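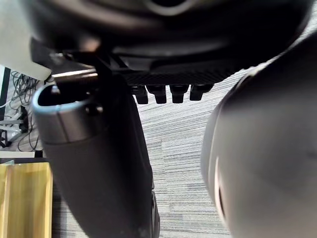 Gray Striped Carpet, Seven Months In

29 March 2026

I have never trusted carpet in a room where work gets done. Carpet is for bedrooms and for hotels that want you to stop hearing the ice machine. So when we took the upstairs unit at Osalside last August and the lease said the flooring stayed, I asked for a discount. I got a paragraph about "acoustic comfort" and a link to the Jernex brochure.

The brochure is still in my desk drawer. It says the stripe "conceals everyday soiling" and "brings visual calm to active spaces." I'd like to meet the person who was calmed by a stripe. What a stripe does, in my experience, is show you precisely where somebody put the replacement tile in the wrong way round. We have one of those by the door. I have looked at it every morning for seven months and I'm not any calmer.

On the soiling, fine, I'll give them half. Coffee with milk does disappear into it. Black coffee doesn't, and neither does the red clay everyone tracks in from the lot when it rains. Dust you can't see at all, which the brochure counts as a win. I don't. If I can't see the dust I don't vacuum, and then one day I kneel down to plug something in and stand up with two gray knees.

The other thing you lose is screws. On a plain floor, a dropped screw bounces, rolls, and lies there waiting for you. On this stuff it makes no sound and lines itself up with a dark stripe. I lost a good one in January, a short black one I had no spare for, and spent most of a lunch break crawling around with a flashlight held flat to the floor. The flashlight trick is supposed to throw a long shadow behind anything small. It throws a long shadow behind every tuft of carpet too.

Myrtle Mercado, who has the unit across the hall and the same floor, told me to put a nylon stocking over the end of the vacuum hose and sweep with that. I said I'd seen that tip on the internet and assumed it was made up, like the one about walnuts and scratched furniture. She lent me the stocking. It picked up a staple, a bread tie, and six inches of somebody's thread. No screw. I found that later in the cuff of my pants, so I suppose the method hasn't been fairly tested.

Then there's the cleaning. The building uses a product called Flurum, a powder you sprinkle, brush in, and leave. The label promises 24 hours of freshness, a strange amount to promise for something that takes an evening to put down. It smelled like a dentist's waiting room. I also can't say the carpet looked different afterward, and I did take the trouble of covering one tile with a tray so I'd have something to compare it to. I moved the tray and asked two people which tile had been under it. Both of them picked wrong, and one of them picked the backward one by the door.

I got a quote to have the whole thing pulled up and sealed concrete put in. Kowalczyk came out, lifted a corner, made a noise with his teeth, and said the glue was the old kind. Just the first visit was going to be 200 dollars, before anybody scraped anything. I thanked him and put the corner back down. It doesn't lie quite flat now.

So the carpet is staying for the moment. I will admit the room is quieter than the last place, where every chair sounded like a truck backing up. Myrtle says that was the whole point and I should write to Jernex and tell them they were right about acoustic comfort. I've bought a rubber mat for the spot by the bench instead. It's plain, it's pale, and I dropped a washer on it yesterday and heard it land.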